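Pumley method (robot grasping)
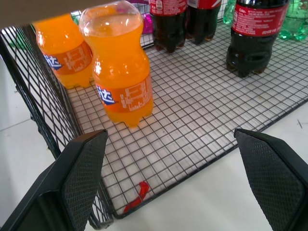
What is the Pumley method?
It's a way of teaching a robot to pick up bottles by having a person steer the arm through the job many times, then training on those runs.

I first read about it in a write-up by Nanami Uchida and Bent Lund, dated 8/30/22, and I've been keeping this entry tidy ever since. Soda bottles in a wire basket are the usual test - they're round, they crowd each other, and the label is often the only thing a wrist camera can tell them apart by.

The main result is easy to remember. Trained on 300 steered runs, the arm got 90 good picks out of 124 tries. Clear plastic caused most of the misses (no surprise to me, shiny stuff is awful!). Gunhild Mogensen later ran it at Enside with only 54 runs and found it grabbed the neighbor bottle far more often. I'd still love to see her full numbers.

See also: Cidunby gripper pads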